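Shared Kitchens Deserve a Line in the Housing Budget

Opinion
June 18, 2025
By Tove Juhl

When the city of Pemham adopted its current housing plan, it set targets for bedrooms, bicycle parking, tree cover and the width of stairwells. Kitchens were left to the builder. A developer who places one room with a sink and two burners on the ground floor of a 14-story building has met the letter of the plan. The tenants above may never meet one another over a meal, and under the present rules that is no concern of the city.

I believe this is a mistake, and one that can be corrected at modest cost. The council will review the plan in August. Before it does so, it should consider whether a room for cooking and eating together ought to be treated as basic equipment in any building that receives public money, on the same footing as an elevator or a laundry room.

The case begins with the size of new apartments. Small units are now the rule in the Warus district, where land is expensive and most tenants live alone. A small unit has a small kitchen. There is room to heat soup and little room to chop anything. People who grew up cooking for six learn to cook for one, and a good number of them stop. What replaces the habit is delivered food, which costs more and is usually eaten by the person who ordered it, in front of a screen.

None of this is a moral failing on the part of tenants. It is the predictable result of a floor plan. If we build homes in which cooking is awkward, people will cook less, and the city will go on paying for nutrition classes that ask residents to do at home what their homes were not designed for.
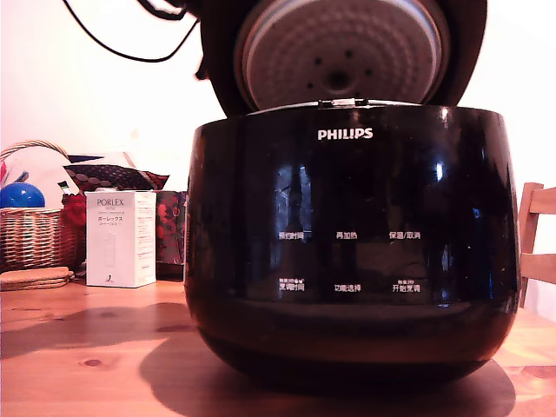

A Philips rice cooker with Chinese-language controls.

The usual objection is that shared kitchens do not work. They are said to be dirty and a source of quarrels. There is truth in this, and those of us who favor them should say so. A kitchen that belongs to everyone in general is cleaned by the two or three people who can least bear the sight of it, until they give up. I have served on the board of a tenants' association for seven years, and I have read the letters. They concern missing knives, pans returned with the bottoms burned, and a freezer drawer that one household regarded as its own.

But the buildings in which these rooms fail tend to resemble one another. The room is in the basement or at the end of a service corridor. There is no booking system, or there is one that requires a key from an office that closes at four. No money is set aside for replacing what breaks. Under such conditions a library would fail too.

The Brynjólfsdóttir building, on the east side of Warus, offers a more useful comparison. It has 250 apartments and one kitchen, placed beside the main entrance with a window onto the hall. Tenants pay a small monthly sum as part of the rent, and a paid member of the building staff has charge of the room for part of each day. Last year it was booked 367 times. The bookings included birthday dinners, a weekly soup lunch for older tenants, a course in preserving fruit, and a great many ordinary suppers to which a neighbor happened to be invited.

Sota Matsuda, the architect responsible for the ground floor, has argued in public meetings that the window was the most important decision in the whole design. Tenants who would not answer a notice on a board will stop when they smell onions. He has also been frank about what he would change. The sinks are too few, the storage is too high for many of the people who use it, and the extractor fan can be heard in the apartments directly above. These are problems of detail, and a written standard would prevent them elsewhere.

A second objection deserves a more careful reply. Some council members hold that private operators can supply this need, and they point to Mumovance, the firm that rents fitted kitchens by the hour from two locations near the station. Its kitchens are clean and well run, and I have used them. They are also priced for companies holding team dinners. A pensioner who wishes to make dumplings with the family across the landing will not take a bus to the station and pay by the hour to do so. The value of a kitchen in the building lies in its being close enough to use without planning the evening around it.
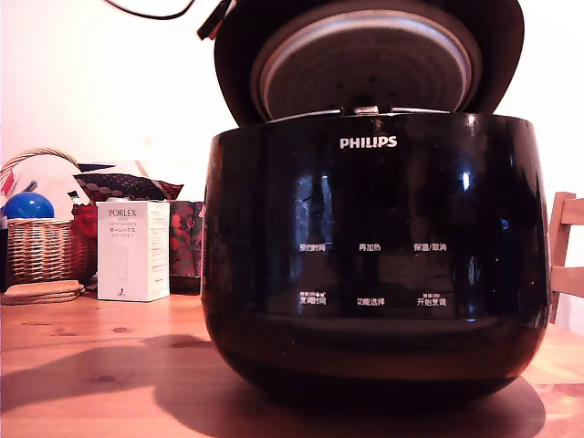 Would a shared kitchen raise the rent for tenants who never use it?
Under the proposal, building costs would be met from the existing housing grant, and running costs would be added to the common charge, so every tenant would pay a small share whether or not they book the room.

That answer will not please everyone, and it should not be hidden in the annex of a report. Tenants already pay in common for elevators they do not ride and gardens they do not sit in. Whether a kitchen belongs on that list is a question for the council to debate openly, with the figures in view.

What I would ask of the August review is limited. The plan should require a shared kitchen in every publicly supported building above a certain size. It should specify a ground-floor location with daylight, and storage that a seated person can reach. It should oblige the owner to name a paid employee with responsibility for the room, and to keep a yearly sum for repairs and replacement. It should also require that bookings be recorded and reported, so that in a few years the city can judge the policy on evidence and withdraw it if the rooms stand unused.

Existing buildings present a harder case. Many have no suitable space, and converting a storeroom without ventilation would repeat the errors I have described. For these — and they are the majority in Warus — the council might begin by opening the kitchens of its own schools and community halls in the evening. The rooms are already heated and insured. At present, most of them are locked before supper.

Tove Juhl is a board member of a tenants' association in Pemham. The views expressed are her own.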